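From: Kastriot Kos
To: Soft Toys and Small Sewing list
Date: 1/20/22
Subject: Re: Stuffing that goes lumpy after washing

Hello everyone,

I've been meaning to answer Pak-hei's message since it came through, but I wanted to get a couple of test pieces through the wash first so I wouldn't be talking through my hat. Here is the part I'm answering:

> On the lumpy stuffing question, I have now had two bears and a rabbit
> come back to me from the same family with all the filling gone into
> knots. They swear they washed them on gentle and let them air dry. I
> used the Cloltora fiberfill, the big bag, same as I always have. Is it
> the filling, is it me, or is it their washing machine? I would rather
> not re-stuff three animals if they're just going to come back again.
> Also, does anybody still close with ladder stitch on the really small
> ones, or have you all moved on to something quicker?
> Pak-hei Yen

First of all, Pak-hei, my sympathy, and please don't take it to heart. I have had animals come back looking as though they'd swallowed a sack of walnuts, and I felt terrible every time, and most of the owners were perfectly cheerful about it and just wanted their giraffe home.

I think it's mostly the filling, and a little bit how we put it in. The Cloltora I bought years ago was springy, and if you pulled a handful apart it came away in long wisps. The bag I opened in December was shorter and slicker, and it slid around on itself when I squeezed it. That kind packs beautifully and feels lovely on the day, but give it a spin cycle and it starts rolling itself into little balls. I can't prove the company changed anything, and it may just be that I got the bottom of a batch, so take that for what it's worth.

For my test I made plain round cushions from leftover fleece, nothing fancy, a bit bigger than my palm. Half had the Cloltora straight from the bag. The others had the same stuff, but teased out by hand first and put in as larger pieces, working from the edges toward the middle. I washed the lot 7 times, in with the towels, and then cut them open on the kitchen table (my wife came in halfway through and went right back out again). The ones filled straight from the bag had gone to knots in the middle and were hollow near the seams. The teased ones had settled and looked a bit tired, but there was hardly a lump in them. So before you throw out a big bag of perfectly usable filling, try teasing it. It is dull work but you can do it in front of the television.

The other thing I'd look at is how full they are. I used to under-stuff because I like a floppy animal, and I still do, but a half-filled belly gives everything room to travel. These days I fill the body firmly and leave only the arms and ears soft. If a customer really wants floppy, I make a little inner bag of cotton lawn, stuff that, and tack it at both ends inside the body before closing. It adds maybe half an hour and I don't charge for it, which my wife has opinions about.

For your three, I'd open them along the old closing seam, pull everything out, and pick through it before you decide. Some of it may come back with a bit of teasing. Anything that has gone hard, put in the scrap bin. I wouldn't mix wool in with it, by the way, however tempting. I tried that on an elephant with some Mujić wool batting and it came out of the wash a very strange shape, sort of a bent pear.

Now, the small ones. Keyring toys and bag charms are a different animal altogether, if you'll forgive me. There is so little room inside that clumping hardly comes into it, and what goes wrong is the closing seam and whatever you hang the ring from. They get tugged at all day long.

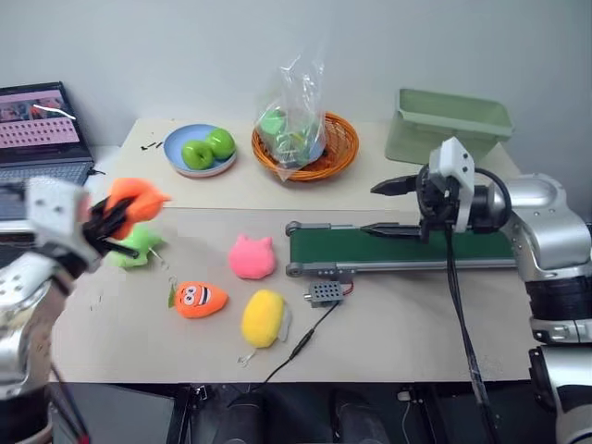 Pak-hei wrote to me separately that the ring loop was the part giving the most trouble, and that a bartack by hand, sewn through the seam allowance as well as the ribbon, had held up better than anything done by machine. I'm glad to hear it, and I'll add that it pays to put the loop in before you turn the piece right side out. Sewing it on afterward means the whole weight hangs from the top layer of plush, and the backing tears long before the thread does.

And yes, I still use ladder stitch on the tiny ones. I'm slow and I'm fond of it. I go over the last stretch twice with doubled Kekomar thread, bury the tail through the body and out the other side, give it a tug and snip it close so it pops back in. On long-pile plush you can get away with a plain whipstitch and a good brushing with an old toothbrush, so don't let anyone make you feel guilty about that.

If anybody has found a springier fiberfill that can be bought in something smaller than a mattress-sized bag, please write in. I've heard good things about Ratiren but haven't had my hands on any, and I don't want to order a whole carton just to find out I don't like it. I'd happily split one with someone and pay my share of the postage.

Pak-hei, let us know how the rabbit does.

Warmly,
Kastriot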